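Notes on the second Karnstead record

Jun 25, 2018
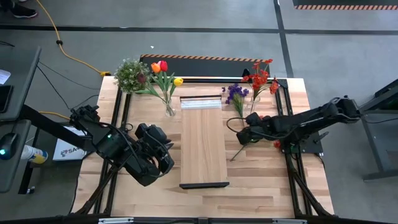 Red blossom on a thin stem, over a light wooden tabletop.

I have been listening to Toprak, the new album by Karnstead, on and off for five weeks, mostly through speakers and occasionally through headphones on the train. It runs to eight tracks and was released on Zavedeck, the small label that put out their first record in December. The band is a trio: Kadir Türkmen on bağlama and treated piano, Adesuwa Edet on cello, and Tanko Etim on percussion. Nneka Igwe engineered and mixed it.

The first record was recorded close and dry. Every bow change was audible and the piano had its lid open, with the microphones well inside. Toprak is further back. Igwe has used a spaced pair for most of the room sound and brought the close microphones in only where a line would otherwise be lost. On the opening track, "Sendby", the cello enters so quietly under the bağlama that I took it for a resonance in the piano strings. It stays on one low D for most of the piece while the upper parts move in five, then drops a semitone near the end without any change in volume. I like this a good deal more than anything on the debut.

The tuning will bother some listeners. Türkmen sets the movable frets for a flattened second, and the piano cannot follow him, so the two instruments avoid that note or collide on it. On track three they collide, repeatedly, at the top of each phrase. It sounds deliberate. On track six I am less sure. The piano part there has the natural second in the left hand, held with the pedal, and the resulting beat is slow enough to pull against Etim's frame drum.

Etim plays very little on the first side. When he does come in, it is with brushes or fingertips, and the drum is tuned low and damped. The only full kit playing is on track seven, which also has Adebayo Aliyu as a guest on bass clarinet. Aliyu doubles the cello an octave down for the first half and then leaves it for a solo made almost entirely of long notes. There is a bad edit under the second of these — the room tone changes for perhaps a second — and once heard it is hard to ignore.

The vinyl is a run of 900. My copy is flat and quiet, with a slightly off-centre hole on side two that puts a faint waver into the held piano notes. The download does not have this, and is cut a little quieter than the debut, with more range left in it. There is some build-up in the low mids where cello and piano overlap, and I took a small amount out with a wide cut on my own system.

The last track is a solo piano piece, short and in one take by the sound of it. The pedal squeaks twice. I would have put it fourth and ended on the clarinet. The first record is still in print from the label, and the trio's earlier live tape has now passed over 3,000 plays on their own page, where the sound is poor but the version of "Sendby" is faster and includes a middle section they have since dropped.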